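Apr 3, 2022
Notebook, open day at Zimstead

Writing this up at home while I still have it straight. The rest of you asked whether it was worth the drive. Partly. Read to the end before anybody fills in the Kemeys request form.

Background for whoever picks this book up later: Zimstead has been telling people since early March that they have an arm cell that can handle returned laptops, meaning pick up, turn, open, present for inspection, put down. Kemeys is the name of the cell. Plastar is the software that sits on top and decides where the arm goes next. Their flyer says 600 units handled. It does not say over what period, how many different models, or what "handled" covers. I asked all three at the desk and got a tote bag.

Got there before the doors opened, which was a mistake, because the first half hour was a slideshow. Skipped most of it. One slide had a line climbing to the right with no numbers on the left axis. I have drawn that slide myself in weaker moments so I will let it go.

The floor

Three stations were open. One was a conveyor with a sorter, fine, seen it, works. One was a packing thing that was down the whole time I was there, with a cloth sign saying "back soon." The third was Kemeys and that was what I came for, so the rest of this is about Kemeys.

They ran it in blocks. Each block was a short talk, then the arm doing its routine on a laptop, then questions. I stayed for four blocks. Recommend this to anyone going to one of these. The first time through you watch what they point at. By the third you watch what the operator's hands are doing.

Block 1. Clean run. People clapped. The arm is slow, slower than in the video on their page, and I think the video is sped up. No way to prove it. The presenter talked over the whole move, so it did not feel slow unless you were looking at the clock. Cycle time on their sheet is 40 seconds. I had my watch out and block 1 was well over that, and nobody on their side was claiming otherwise when I asked. The answer was that 40 is "the target configuration." Write that phrase down, we will hear it again.

Block 2. Stopped partway in. Operator hit something on the pendant, backed the arm off, started over. Presenter said it was the safety zone, that someone had leaned over the tape. I was standing at the tape. Nobody had leaned over the tape. Could be the scanner is touchy, could be the arm lost its position and they would prefer to say scanner. I don't know which, and I'm not going to write that they lied. But if a scanner trips like that with a polite crowd it will trip all day long in our shop with carts going by.

Block 3. Clean run again, a bit quicker. I moved to the side for this one and saw that the operator set the laptop in place by hand before the start, then nudged it twice. So the pickup pose is not found, it is given. This matters a lot for us. Our units come off a cart in whatever state the last person left them. If a person has to stand there and square each one up, the person may as well open the lid too.

Block 4. They let people pick from two laptops. Somebody picked the smaller one. There was a pause for loading a different program and then it ran fine. Fair credit, the change took less time than I expected. But it was a change between two known machines, both of which they brought themselves. I asked if they would try mine, an old thick one with a cracked corner. They said not today. Reasonable with an audience. Still a no.

Things I asked and what I got

Asked how it knows how far a lid will open. Plastar has a model library, each entry has a hinge range. How many entries? "Growing." Asked how a new entry gets made. Somebody teaches it by hand, which they put at a morning's work per model. We see a lot of models. Do the arithmetic yourselves and tell me if I'm being unfair.

Asked about stiff hinges. Got a good answer here, the best of the day. The younger of the two people at the cell said they limit force and the move just stops if the lid fights back, and then it goes to a reject pile for a person. She did not dress it up. I asked how big the reject pile gets and the older one stepped in and said it depends on the intake mix. Sure it does.

Asked about reflections. This was the one I really wanted, given the trouble we had with our own inspection camera last fall. Glossy screens are miserable. A camera pointed at an opened glossy display sees the keyboard twice, once for real and once in the glass, and anything looking for key rows or a straight edge can lock on to the wrong set. Matte metal is its own problem when a light hits it at a bad angle and one side blows out to white. 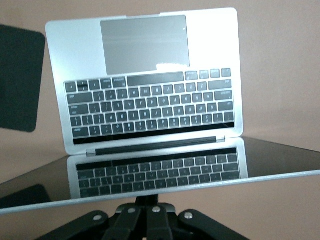

They said Plastar deals with this by knowing where the laptop is already, so it does not need to find the edges from scratch. Which takes us back to block 3 and the operator nudging things into place with two fingers. If you know where everything is beforehand, the vision part is easy. I would like to see it with the starting position off by a thumb's width. I asked for that and was told it is on the list for the summer version.

I also asked what they do about the lights. The cell has a pale backdrop and even lighting and no windows near it. Ours has a roll-up door facing west. At four in the afternoon you can barely read a label on that bench. They suggested a shroud. A shroud is fine, but now the person squaring up the laptop is doing it inside a shroud.

The log

There was a screen by the exit with a run log scrolling on it, and I think they had left it up by accident, because it was more useful than the slideshow. The counter at the top said 815 started. Below it, 581 completed. I asked the older presenter about the gap and he said started includes dry runs, teaching runs and aborts. OK. I asked how many of each. He said he would have to get back to me. I gave him the shop email.

So that's two numbers on the same screen and a third one, 600, on the flyer, which is more than the screen's own completed count. Maybe the flyer counts a second cell. Maybe someone rounded up. It's a small thing and I would not bring it up except that they brought it up first by printing it in large type.

What I liked, to be fair

The arm is quiet. The gripper did not mark anything that I could see, and I looked at the laptop after block 3 when they let us come closer. Pads looked worn and someone had plainly been thinking about wear, there was a spare set hanging on the fence. Cable routing tidy. The e-stop was where your hand would go. The pendant screen is readable from a few feet off, which ours is not.

The younger presenter knew her stuff and I would rather talk to her by phone for an hour than go to another open day. The coffee was bad but there was plenty of it.

The Prutside question

One of the other visitors told me the Prutside depot had a trial cell for part of the winter and sent it back. Secondhand, so treat it that way. He said the trouble was not the arm, it was intake, too many laptops coming in with stickers, swollen bodies, missing feet, so they never sat flat. When I asked Zimstead about Prutside they said the trial "concluded," and moved to the next question. Somebody here knows people at Prutside. Please call them and ask what went in the reject pile and who emptied it.

Where I come down

I don't think it is a fake. It did the move I was told it would do, three times out of four in front of me, on machines it knew, set down by someone who knew where to set them. It is a decent piece of engineering wrapped in a bad flyer. I don't think it does our job. Our job is mostly the part before the arm starts - sorting, squaring up, working out what the thing is - and all of that was done by a person in a blue polo shirt who was never mentioned in the talk.

If we go further I want it done on our bench or on our units. My list:

- We bring a mixed cart, straight off intake, no picking out the nice ones.
- Starting position not squared up by hand. If they say it must be, they put that in writing.
- Glossy and matte lids both, with the roll-up door open for part of it.
- One of us times it, from hand off to hand off, and not from when the arm starts moving.
- Every stop gets written down with a reason, including the ones blamed on the scanner.
- Reject pile stays in view the whole day.

If they say yes to all that I will happily go back and drink the coffee. If they say yes to half of it, I'd still go, but I would not sign for anything.

To do

Send the list, minus the grumbling. Chase the answer on the started/completed gap at the end of the week. Call Prutside (not me, I'm bad on the phone). Dig out our own notes on the inspection camera and the glare business, I think they are in the green binder, and see whether we ever tried tilting the display further back or only talked about it.

Also the parking stub is taped inside the back cover, need it for the claim.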